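Hopkin Street Repair Shed needs menders! We open Tuesday evenings in August, and we'd love 10 people who can sew, solder, or happily hold a torch for someone who can.

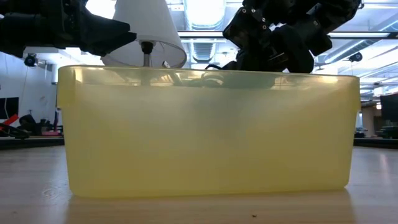 *Yellow bin and small lamp, Watby bench*

No trade ticket needed (bring your own mug, though). Shifts run two hours, and newcomers pair up with a regular to start. 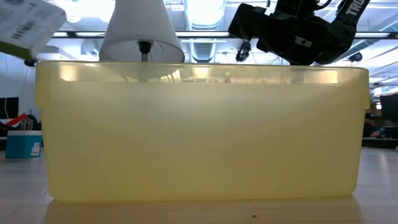 Trefor Eynon says he signed up for one shift and has stayed over eight months, mostly for the toasters.

Add your name at the Stendine library desk.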